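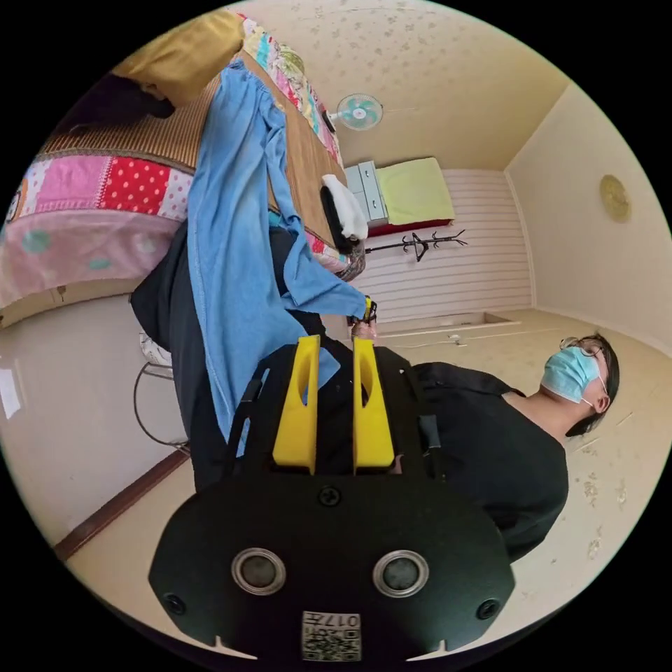 *1 min read*

**Zisus opens a free obituary and memorial page service for Closville families**

CLOSVILLE, Aug 14, 2023 - I run Zisus, a small memorial notice business, and I've got news I've been itching to share! Starting today, any family in Closville or Ruststead can post a death notice with us for free, up to 200 words, and it stays up for good.

If you've ever had to write one of these (I've done it for both my parents) you know how it goes. You're tired, the phone keeps ringing, and then you find out the paper charges by the line. So people leave out the grandkids, or the bowling league, or the dog.

We tried this out in July with the funeral home in Tuhumury, and families told us they liked having room to add service times later - sometimes the church just hasn't called back yet. Longer notices, up to 300 words with 2 photos, are free too if the funeral home sends them in.

We've also put 3192 older notices from Ruststead online, and you can search them by last name or maiden name. Spot a mistake? Use the correction form on our site and I'll fix it myself.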